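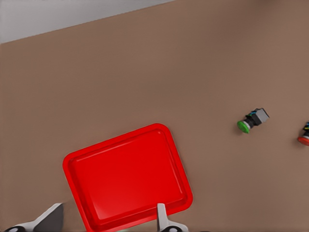 Bokix: collecting demonstrations for a button-sorting arm

Stusilden College, second-year robotics project
Report submitted 13 July 2024

What we set out to do

Bokix is a simulated robot arm with a two-finger gripper, and our job this year was to teach it to pick up push-button parts and put them into coloured trays. We were not allowed to write the movements ourselves. The arm had to learn them from recordings of people doing the task, which meant that most of our project was spent making those recordings. We thought this would be the dull bit before the real work. It became our favourite part of the year!

The simulator is Magaña, which the department already used for the first-year modules. On top of it we ran Gruter, a small program we wrote to set out the table, start and stop each recording and save it with a label.

How one recording works

One person drives the arm with a hand controller while a second person watches the screen and keeps the log. Gruter puts the trays and parts down in new positions, the driver gets a moment to look, and then the recording starts. We save the camera images together with the joint angles and how far the gripper is open. When the part is in its tray the driver opens the fingers, backs away and presses stop.

Our first layouts were far too tidy. Everything was square to the table edge, and a model trained on them fell to bits as soon as a tray was turned by a few degrees. From May onwards Gruter turned every tray and every part by a random amount.
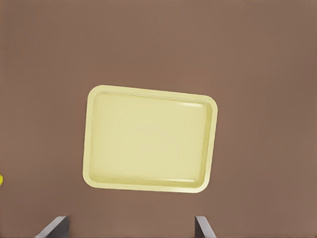

Figure 1. The pale yellow tray at a slight angle, with the open fingers still clear of it.

We also changed how far away things could be placed. In some layouts the part is right beside the tray, and in others the arm has to travel most of the way across the table with nothing useful in view. Those long crossings are hard to drive well. New drivers tend to stop halfway and look about, and the model copies the stopping too, which we found both annoying and rather wonderful – it really does learn what you show it, bad habits included.

Picking things up

The buttons are an awkward shape. There is a round cap at one end and a boxy body at the other, and when one is lying on its side the fingers can easily close on the cap and slide off. We agreed on a house rule: line up with the body, close slowly, wait a beat, then lift. Before that rule each of us had our own way of grasping, and the early model seemed to be trying to do all of them at once.

We recorded some harder grasps as well, with block-shaped parts held upright and other items standing close by. Here the driver has to think about the whole gripper and not only the fingertips, as the outside of a finger can knock something over on the way past.
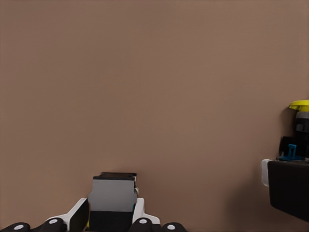
Figure 2. A boxy part held upright between the white fingers. The yellow cap at the right belongs to another item, on top of the dark platform.

What we kept and what we threw away

Our target was 750 recordings. We made 712 before the lab time ran out, threw away 136 and kept 576. Most of the rejects were dropped parts where the driver gave up, but a fair number were our own fault: the log said green and the driver had gone for red, or someone pressed stop too early and cut off the release.

We had a long argument about recordings where the driver missed, noticed, and tried again. At first we deleted them. Then we put them back, as long as the second try was clean, and the next model was much better at recovering from a miss. This was the most exciting afternoon of the project, and we ended up replaying the same recovery over and over with everyone crowded round one screen.

Of the 576, we set 40 aside and never trained on them. They were chosen before the first training run and spread across all the drivers.

Problems we did not solve

The model still dithers when two parts lie close together with their caps pointing the same way. It also does worse on trays near the edge of the camera's view. We looked back through the layouts and found that we had very few of those, so more recordings are the first thing to try.

The lighting is another gap. Magaña gave us soft, even light throughout and we never varied it. We would like next year's group to do so before anyone tries the model on a real arm.

Notes for the next group

Swap drivers often, as tired driving shows up in the data. Write the reason next to every reject while you still remember it. Watch recordings back at the end of each session – we left ours for a fortnight and had to redo a whole batch in which the gripper reading had not been saved. The Gruter settings files and the full log are in the Bokix folder on the department drive.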